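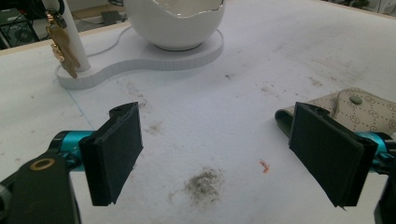 Could the white tabletops be left until last, the Ledness site asked in July, as they pick up every smudge by the afternoon? We agreed, and the order of work was changed.

Progress to Dec 13, 2025: 26 rooms are finished and 3 remain, all on the Chauke side. Tabletops there still show gray dust, specks and light streaks of dirt – the dry cloth pass moves the dust but leaves the streaks. A damp pass has been added to the routine. Personal items are left where they lie.

Supplies used: 139 cloths from Comura. Two cartons are on order.

Kimico will send the final hours with the next report. No change to the budget is requested.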